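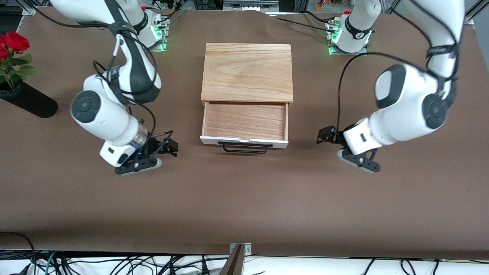 TREVASKIS, 24 October 2025

Filing a Game Scoresheet with the Lonard Baseball League

Every game played under the authority of the Lonard Baseball League, including exhibition games between member clubs, must be recorded on an official scoresheet and filed by the home club. The procedure below applies from the start of the winter season in December. It replaces the notes that were sent to club secretaries last year.

Before the game

The home club appoints the official scorer. The scorer may be a member of either club but may not be a player, coach or umpire in that game. New scorers should complete the short course run by Jolene Pryor, scoring coordinator, before taking a game alone.

Obtain a blank scoresheet from the league office or print one from the club page. Fill in the date, the field, both club names and the names of the umpires. Use the full club name as it appears on the schedule.

Each manager must hand in a lineup card at least 12 minutes before the first pitch. Copy the batting order onto the scoresheet in ink, with last name, first initial, uniform number and position. Substitutes are listed in the lower panel. If a name on the card does not match the registered roster, tell the manager and the plate umpire at once. The scorer does not correct the card.

During the game

Record each plate appearance in the box for that batter and inning. Use the standard position numbers, with 1 for the pitcher through 9 for the right fielder. A ground ball to the shortstop who throws to first is written 6-3. A fly ball caught by the center fielder is F8. Strikeouts are marked K, and a called third strike is marked with a backward K.

Mark the end of each half inning with a diagonal line under the last batter, then enter runs, hits, errors and runners left on base at the foot of the column. Check the runs against the scoreboard operator before the next half inning begins.

When a pitcher is replaced, draw a short horizontal line above the first batter faced by the new pitcher and write the new pitcher's number beside it. A pinch hitter or pinch runner is shown by a vertical line on the left side of the box, with the inning noted next to the name.

Hits and errors are the scorer's decision. Managers may ask about a call between innings but may not approach the scoring table while the ball is in play. A scorer who is unsure should circle the play lightly in pencil, continue, and settle it before signing.

If play is stopped for weather or light, write down the time, the inning, the count on the batter, the number of outs and the position of any runners. Both managers initial the entry. A suspended game is resumed on the same scoresheet, so keep the original in a dry place and do not begin a new one.

After the game

Balance the sheet. For each team, the number of plate appearances must equal the total of runs scored, runners left on base and outs made by that team. Where the figures disagree, the usual cause is a missed runner left on base – begin there.

Complete the pitching summary, including innings pitched, batters faced and the pitch count for each pitcher. The winning and losing pitchers are named by the scorer. A save is entered only if one was earned under the rules.

The scorer and both managers sign the sheet. A manager's signature confirms the final score only. It does not waive the right to question a scoring decision.

Filing

Send a clear scan of both sides to the league office by 8 p.m. on the day after the game. The file name should give the home club, the visiting club and the date. Keep the paper original until the end of the season.

Requests to change a hit or error must reach Lachlan Donnelly, statistics officer, within 3 days of the game and must name the inning and the batter. Almost 3 pages of worked examples, prepared by Tamsin Stubbs, are attached to the scorer's manual and should be read before a request is made. Decisions are entered in the season record and sent to both clubs.

Clubs without access to a scanner may deliver the original to the office in person and collect a stamped copy.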